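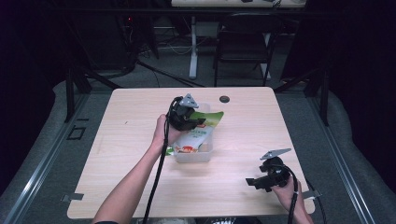
Who loses work when a packing line gets automated?
Mostly the people on the repeat tasks, but the usual first change is different work, same people. Hours and pay grade move before headcount does.

Week 6 notes, Work and Machines (D. Nutsugah)

Packing = pick up, place, close, next. Easy to say, hard to program. Soft pouches bend, slide, fold over. Boxes don't.

Case: Kekley plant, snack packing. 91 people on the floor before the change. Winia cells put in on the evening shift first, days in December. After:
- 19 moved to "cell minder" (clear jams, restock tubs, log faults)
- 30 retrained, mostly quality checks
- rest stayed on hand packing, mixed orders

Minder job: less lifting, more waiting. Workers said the waiting was worse than expected. Also noise, also being timed by the machine's log. Who sees teh log? Ask this in section.

Skill question. Experienced packers know how to hold a pouch so the seal isnt stressed. When that gets taught to a machine, is the packer paid for it? Kekley paid a flat bonus, one time. Union wanted a share per cell. Not settled when the report came out.

Compare with Durkano (reading 2): no retraining, agency staff let go first, so the official numbers look fine.

For next time: Latuheru chapter, first half only. One page, whose job got better and how do you know.

998 views
19 comments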